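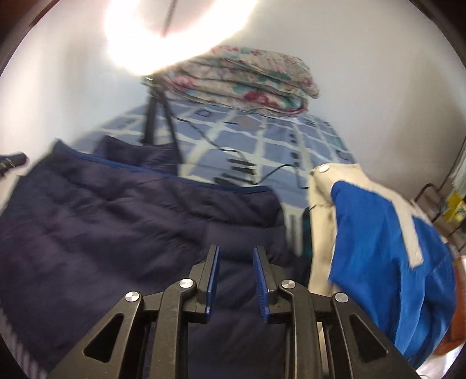 Ebuka Ogbonna would like a bigger battery, but he says he would settle for a seat that does not make his legs go numb after an hour. He has been riding the Grelletti Saner to work since the first batch reached dealers, and the updated version announced this week fixes one of those two things.

2 min read

Last updated: 29 December 2025

Grelletti has revised its Saner electric scooter for the new model year, with a reshaped seat, a new rear shock and a second color option. The battery and motor carry over unchanged. Dealers have been told to expect the first scooters in the spring, and the company has not given an exact date.

The seat is the part most owners will notice. It is wider at the front and flatter across the middle, and the step between rider and passenger has been lowered. Grelletti has also moved the passenger footrests back slightly. The old seat will not fit the new frame rails, and the new one will not fit older scooters without a bracket kit, which goes on sale in the same season for $599 including the seat. Fitting is extra.

The rear shock now adjusts to 4 positions with a tool kept under the seat. The first Saner had a fixed shock that many riders found too stiff when alone and too soft with a passenger. Front suspension stays the same.

Assunta Gatti of Grelletti said the company looked at a larger battery and decided against it for this update. "It would have meant a new floor, a new center stand and a new round of approval tests," she said. "We could do the seat and the shock now. The battery is a job for the next full model."

That leaves the Saner behind its closest rival on range. The Manness, which went on sale in November, has a removable pack that can be carried indoors to charge. The Saner's pack is bolted in place, so owners need a garage or an outlet near where they park. Gatti said a removable pack is being studied but would not say when it might appear.

Charging has had one small change. The cable now plugs in under the front edge of the seat, where the old socket sat low on the left side panel and tended to collect road dirt. The rubber cap has been replaced with a hinged cover. The supplied cable is the same length as before.

Dealers will also install new display software on existing scooters at no charge. It adds a clock that stays on while the scooter is charging and fixes a fault that sometimes reset the trip meter when the key was turned off. The work takes 15 minutes, according to the service notice sent to dealers, and can be done at any regular visit.

The new color is a dark green. White continues, and the gray sold through the Fitzgerald dealer group has been dropped. Fitzgerald said it still has gray scooters in stock and will sell them at the current price until they are gone.

Prices for the revised Saner have not been announced. Orders placed for the current version can be switched to the new one before delivery, and deposits will carry over.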